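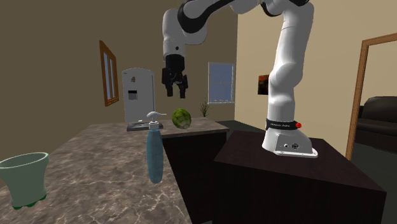

3.2 Simulated Cell and Reset Procedure

All trials use a single kitchen cell built in the Virach scene library. The arm is bolted to a fixed pedestal beside an L-shaped stone counter, with the base frame serving as the world origin. We chose the pedestal height so that the long section of the counter stays inside the region where the wrist can point straight down without coming near a joint limit. The gripper is a two-finger linkage model. Its closing force is capped in the controller and was not tuned per object.

Each episode starts from the same home pose, with the gripper open and vertical above the counter. The target is a blue pump bottle placed near the counter edge. The other items, including a pale green cup, act as distractors and are never commanded as targets. Figure 2 shows the cell with the gripper over the target.

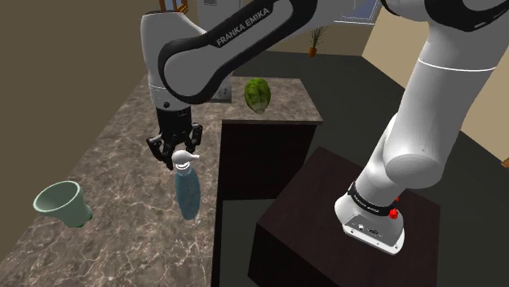
Figure 2. Simulated cell, gripper open at the upper end of the bottle.

The approach is split into a free-space move and a slow vertical descent. Between the two, the controller checks the tool frame against its stored calibration – a step we added after early runs drifted. Yevdokiia Romaniuk traced the drift to the Clenard solver, which kept small joint offsets across soft resets. A full reset clears them but takes longer to load, so the cell is now maintained on a fixed schedule: soft resets between episodes, and a full reset after every fifth.

We logged 758 episodes under this schedule. Of these, 297 were run with the original contact settings and are reported separately in Section 5. In both groups, the finger pads and the bottle share one friction value, taken from the Skivis material table. Finger linkages were checked for interpenetration at load time, and any episode that failed this check was discarded before logging. No changes were made to the arm model itself.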